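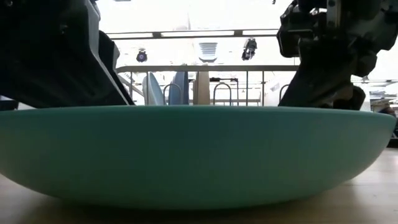

Big shallow bowls: where do they go when you're drying the dishes?

ovenmittmaggie
Joined: November
Posts: 14

Okay, dish people, I need opinions. I have a wide teal-green bowl (sort of matte on the outside, big low base) and I love it to bits, but every time I wash up it takes over the whole rack. Stand it on its side and there goes all the room for plates. Lay it upside down on top and the plates underneath never get any air. Right now it sits on the wood table by itself while everything else gets the rack, and my sister says that's going to ruin the table.

Do you all have a second rack? A mat? Do you just dry the thing by hand like a grown-up??

korton_kettle
Posts: 2,004

By hand, right away, every time. A towel takes thirty seconds and the bowl goes back on the shelf. I will never understand giving up a whole rack to one bowl.

ovenmittmaggie

You clearly have more clean towels than I do, lol. By the time I get to the bowl mine are soaked through!

lerkarilane
Posts: 30

Disagree with kettle. I air dry everything and always have. The trick for me was loading the rack from the ends – plates up against the loops at one end, light plastic stuff on its side at the other, and the middle left open until last. Whatever is awkward gets the middle. My old Gatti rack had no dividers at all and the plates just slid down flat, so get one with the loops along the back if you're shopping.

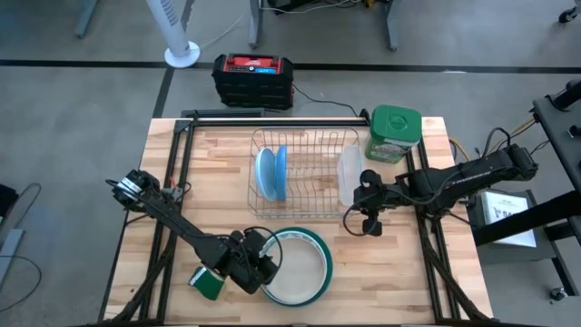
Posted by Thomas Vitale, 6 January 2019

Same idea as lerkarilane. Two blue plates standing up at the left, a plastic container on its side at the other end, nothing in between yet. The rack is a plain wire one with rounded corners and it sits straight on the butcher block. The round dish with the dark green edge stays in front of it and the big green tub lives behind, off the corner. I've given up on fitting the wide pieces in with the plates.

As for ruining the table – I oil mine when it starts looking thirsty and I don't leave puddles. Your sister may have a point if the bowl sits there wet all night.

korton_kettle

Straight on the wood with no tray?? Thomas, no. Calten sells a drip tray, put one under there before you get black marks between the strips.

Thomas Vitale

Had a tray. It got slimy and I hated cleaning it more than I hate wiping the table. To each his own!

lerkarilane

Team tray here, sorry Thomas. But rinse it every night.

ovenmittmaggie

Okay, so I tried the middle thing after supper and the bowl does fit if I lean it and only wash half the plates first. Going to look for a tray this weekend too. Does anybody know if the Calten one comes in a longer size? My rack hangs over everything I've measured so far.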